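Home | Boards | Manipulation | Sim and Real | Search | Log in

Sim and Real > Methods talk > Does sim success rate mean anything if you pick the seeds

gripe_force
Starting a new thread because the old one turned into people arguing about licenses.

I've been redoing the cup transfer evaluation from the Kaltach write-up. Dexterous hand, simulated tabletop, policy trained on teleop demos, the usual. Their headline result is that if you train on demos plus re-rendered copies of the demos (same motions, different dishes, different table clutter), you get a policy that shrugs off clutter. I wanted this to be true. I have a slide that depends on it.

So I trained on 1505 episodes, evaluated on 154 held-out starts, and got a nice number. Then I changed the random seed for the object placement and got a less nice number. Then I changed it again and went for a walk.

My question to the board: when a paper says "averaged over 4 seeds," are we all fine with those being training seeds and the placement seed staying fixed forever? Because that's what I think is going on, and I think half the clutter robustness is the policy having memorized where clutter is allowed to be.

tendon_envy
They're fine with it because they wrote it down. Section on evaluation, second paragraph, "fixed layout set." You can dislike it but it isn't hidden.

gripe_force
I didn't say hidden. I said fixed. A locked door isn't hidden either.

tendon_envy
OK but a fixed layout set is what lets you compare two methods at all. If every lab rolls its own placements we're back to everybody reporting a success rate on their own kitchen. I remember those years. The kitchens were very clean.

muffled_servo
Both of you are right, which is annoying. Fixed set for comparing, fresh set for claiming robustness. The write-up uses the first to do the second.

Also, what are you counting as success? I ask because Fonseca (the eval toolkit, for anyone new) used to mark a transfer done if the cup's center was over the plate at any height. You could get full credit for holding a cup near a plate with a thoughtful expression. They changed it to contact plus release in a September build, and a lot of older checkpoints got dumber overnight.

gripe_force
Contact, release, upright for a second after. I'm on the new one. I did run the old checker for comparison and yes, everyone is a genius under the old checker.

Adom Akolgo
I worked on re-rendering for a different project (Amus, if anyone used it, and if you did I'm sorry about the installer). Some of what you're seeing is probably the arms. When we swapped dishes we kept the joint trajectories untouched, so each variant had the hand closing on a shape that was a little bit wrong for it. The filter threw out the ones that failed. What survived was a lot of cups that happened to be forgiving. You end up with more episodes and less variety than you had in the first place, and the episode count goes in the abstract.

Try this: take the re-rendered half and plot the wrist pose at grasp. If it's a tight little blob, your augmentation changed the scenery and left the behavior alone.

gripe_force
Plotted it. It's a blob. You could cover it with a coin.

tendon_envy
A blob in wrist pose is what you'd expect when the cup starts in the same region. That isn't evidence of anything. Plot it relative to the cup.

gripe_force
Relative to the cup it's a smaller coin.

tendon_envy
Fine. That's evidence of something.

palm_sunday_driver
Newcomer question, sorry. Why does the clutter matter at all if it isn't in the way? My task has a few things on the table that the hand never goes near, and success still drops when I move them.

muffled_servo
Welcome, and that's the whole field in one post. The policy sees pixels. It has no idea which pixels are the task. If the far plate was in one spot for every demo, then the far plate is a perfectly good landmark and the network will use it to find the near plate. Move the landmark and it reaches confidently for a place where the answer used to be.

Cheap check: leave the layout alone and only recolor the distractors. If success drops from recoloring, it was leaning on them.

palm_sunday_driver
Recolored them. It dropped. I feel seen and also slightly robbed.

gripe_force
Coming back with numbers, as threatened.

I reran with placements drawn fresh for every episode, and I threw out any re-rendered demo whose grasp was within a small distance of its parent's. That took the training set from 1505 down to 1014. Smaller set, and it does better on fresh placements than the full one did. It does slightly worse on the fixed set, which I'd like to have framed.

Caveats before tendon_envy gets to them. One task. One hand. I picked the distance threshold by looking at the results of the first run, so it has my fingerprints on it. No real hardware anywhere in this.

The other thing I found, going through rollouts by eye like some kind of animal: a lot of the failures are at the plate and have nothing to do with the grasp. The hand gets over the plate with the cup and then has to let go with all those fingers in a sensible order. The re-rendered demos have no variety there whatsoever, same parent, same release. I'd been staring at the pickup for two weeks.

Rollout from the new set, cup over the white plate, clutter drawn fresh: 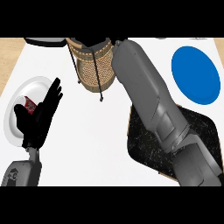

tendon_envy
Release order is where I'd have bet, for what it's worth. But I still don't buy the filtering result until you do it with a random subset of 1014 as the control. Drop the same number of demos blindly and see if it also gets better. If it does, your distance filter is decoration and the story is that you were overtraining on copies.

gripe_force
That is a fair and deeply irritating request. Queued.

muffled_servo
Do the control with more than one random draw, please, or we'll all be back in this thread complaining about seeds.

gripe_force
It'll be 4 draws. I've learned to fear the number 1.

Adom Akolgo
If the release turns out to be the bottleneck, perturb only the last stretch of the trajectory and leave the pickup alone. We never got to try it. The filter will hate you, lots of dropped cups, but the ones that survive should at least differ from each other.

palm_sunday_driver
Following. My advisor has asked why I'm recoloring plates.

Related threads
Contact plus release: old checkpoints rescored
Muvness hand model, thumb joint limits look wrong
How many demos before you stop collecting
Amus installer, yes, again
Reporting fixed and fresh layouts in the same table

Last updated: September, 11:40 pm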